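Keeping a kitchen clean when you don't much like cleaning

We moved to Siststead with a kitchen that had last been degreased under a previous government. Since then I have picked up a few habits, most of them by doing it wrong first.

Limescale first. Fill the kettle halfway with equal parts white vinegar and water, boil, leave for an hour, pour away and rinse twice. Rinse a third time if you take your tea black. The Girside water is so hard that I do this monthly and still get bits.

For a drain that smells, put 300 g of washing soda down it and follow with a kettle of hot water – slowly, and with your face elsewhere. Bicarb and vinegar fizz nicely and make you feel like a chemist. The drain doesn't care.

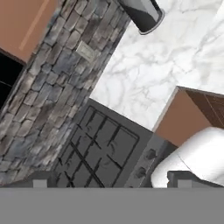 Burnt-on grease comes off with time, and scrubbing mostly gives you a bad shoulder. Make a paste of bicarb and a little washing-up liquid, spread it on and go and do something else until the evening. Cast-iron grates with crossing bars like these have a great many inside corners, so use an old toothbrush and work one cell at a time. Lift them off when they are stone cold, wash in hot water, dry straight away and wipe with a scrap of oiled kitchen paper. Keep them out of the dishwasher unless you enjoy rust.

The oven door is the same paste, left overnight, then a plastic scraper. I paid 776 pence for mine at Skedasell and resent it less each year.

Wooden boards want half a lemon and coarse salt, then a rinse, then standing on edge to dry. Bin lids want doing on a Tuesday, before the lorry comes, when you can still pretend it was planned.

808 shares

3 comments

gravyboat: Tried the paste on my grill pan. Left it two days by accident, came up lovely.

Mrs T: You can't put washing soda on aluminium, might be worth saying.

leftover_lil: monthly kettle?? mine is yearly if it's lucky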